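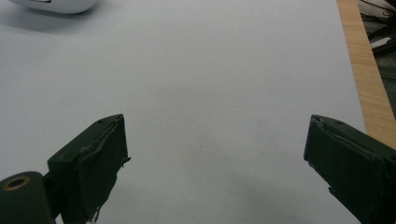

Doigts de la pince à main, ouverts au-dessus du plan de travail blanc.

Compte rendu de la réunion de suivi, projet Flindis
Réunion du dimanche, salle Skellava
Présents : équipe Isen, équipe Rivas

1. État des enregistrements
Isen annonce 1783 démonstrations validées sur les 4000 prévues. Le reste est à faire avant fin mars. Rivas demande que les essais interrompus soient classés à part et conservés.

2. Pinces
Le revêtement vert du doigt gauche est usé et s'effiloche sur le bord intérieur. Isen le remplace sur les deux doigts avant la reprise. Les vis seront contrôlées en même temps.

3. Tâche « balle et panier »
L'opérateur tient une pince dans chaque main. La consigne est de saisir la balle blanche à gauche et de la déposer dans le petit panier en plastique.

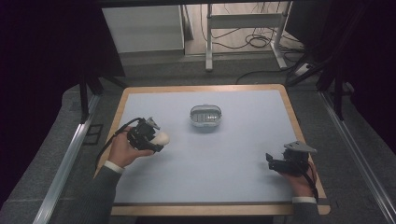

La pince droite est ouverte et à hauteur de la gauche. Rivas souhaite varier la position du panier d'une série à l'autre. Accord d'Isen, à raison de quatre positions par série. Le passage de la balle d'une pince à l'autre est reporté.

4. Câbles
Prévoir plus de mou côté gauche. Isen s'en charge.

5. Divers
Rivas transmet le nouveau format de fichier. Prochaine réunion en mars, même salle.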